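By Barnabás Vass
January 2, 2022

4.2 Litter pickup

Rigid items gave the Brosix policy little trouble. Soft ones did. Across 796 grasp attempts, wrappers and tissues caused most of the failures, usually because the fingers closed above the item. A trial starts with litter spread on carpet and ends when the floor is clear or 20 minutes pass (Figure 3).

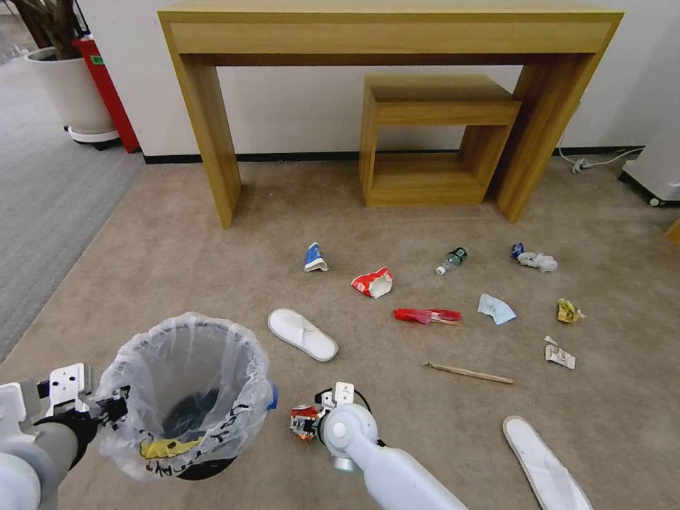
Figure 3. Litter pickup on carpet, with a snack wrapper held beside the lined trash can.

The policy must also tell trash from belongings — slippers should stay out of the can. It binned a slipper in 8 trials. We do not consider the chore solved at this level of error.

Last updated: January 2022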